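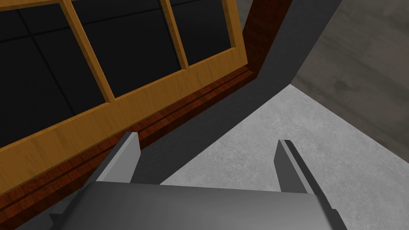

The gripper's own view in the simulator, with the window panel to the left and both fingers empty.

Review: the Sanholm gripper simulator, tried at the Kitov open day

I went along to the Kitov open day in February with a friend from my evening class, Pavithra Kotian, who had spotted the notice and thought it would be a nice afternoon out (she was right, and there was cake). I teach a bit of design and technology, and I've been looking for a way of letting my older pupils try robot handling without having to buy a robot, so I was rather hoping to come home with an answer. I think I've got most of one.

Sanholm is a program that puts you behind a two-fingered gripper in a made-up room and lets you move it about. They had 3 stations running, each with a screen and a hand controller, and you could stay as long as the queue behind you would put up with. Mine was fairly patient. I had two goes in the morning and crept back for another after lunch, when the crowd had gone off to watch the big arm next door.

The view takes some getting used to. You look down over the back of the gripper, so the grey palm sits along the bottom of the screen and the two fingers stick out ahead of you, a bit like looking over the bonnet of a car. I liked it very much once I'd settled, but my first few minutes were spent tipping the wrist when I meant to slide it, and at one point I had the window panel leaning so steeply across the screen that I'd lost all sense of which way the floor went. Suvarna, who was looking after our station, let me flounder for a bit and then showed me the button that levels everything up again. I do wish it were bigger! It's tucked under the thumb and feels just like the one beside it.

Now, the looks. Nobody is going to mistake this for a film. The shading is simple and smooth, the fingers are plain pale grey, and the panes in the window are so dark they might as well be slate. The wood is lovely, though. There's a honey-coloured inner frame with proper streaks of grain along the rails, and a redder casing outside it with a pair of grooves running along, and I found those grooves useful for lining myself up. The floor has a speckle to it like concrete. I asked whether the glass could be made clearer and was told you can swap the surfaces yourself in the full version, which I didn't get to try.

What I enjoyed most was how little there is in the way. No dials, no readouts, no flashing arrows telling you you've done it wrong, just the room and the gripper. Pavithra disagreed with me here and would have liked a number for how far apart the fingers were, and for anyone doing measured work I expect she has a point. I'd rather my pupils learned to judge the gap by eye first and had the numbers switched on later. We argued about it pleasantly all the way to the tea urn.

The controller is the weak part. It's light and comfortable, and it suited my small hands as well as Pavithra's long ones, but the trigger that closes the fingers has a dead patch at the start, so nothing happens and then rather a lot happens. A few other visitors grumbled about the same thing. Vosivness, who make the controller, had someone there taking notes, and she wrote it down without any fuss.

The price for a school licence is 2,000 pounds with 2 controllers, which made me swallow my biscuit whole. There is a cheaper one for a single machine, but you can't save your rooms on it, and I'd want that for a class of mixed abilities. I've asked whether a couple of schools might share.

As for the day itself, it was friendly and well run, if a little cramped around the doors. Parking is round the back and fills up early. They say they'll hold another before the summer, and I'd go again for the simulator alone, though next time I'll take my reading glasses.

My score: 9 out of 10 for the program, a good deal less for the trigger.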